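**Wanted: drivers for the Imberg long-term road tests**

Imberg publishes written reviews of new and used cars. We are looking for 12 drivers to live with a test car for a month and keep notes for our fall series. Driving starts in November.

You need a full license held for at least five years, a clean record, and a place to park off the street. You do not need to know much about cars. Two of the places are for people who regularly carry adults in the back seat.

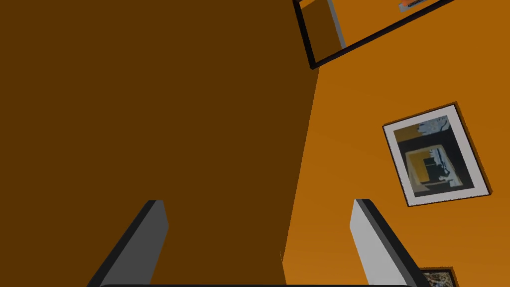 *Rendered interior, brown against an orange wall.*

Each driver covers up to 200 miles a week and fills in a short log on seat comfort, cabin noise, controls and fuel. A log takes ten minutes. We pay $70 per completed log, plus fuel. Insurance is on us, but the first $200 of any damage is yours.

Cars are picked up and returned at our Resow lot before 9 a.m. Smoking and towing are not allowed. Dogs are fine with a seat cover.

To apply, send a copy of your license and a few lines about the car you drive now to Urmila Dhillon. Questions about insurance go to Suleiman Obi.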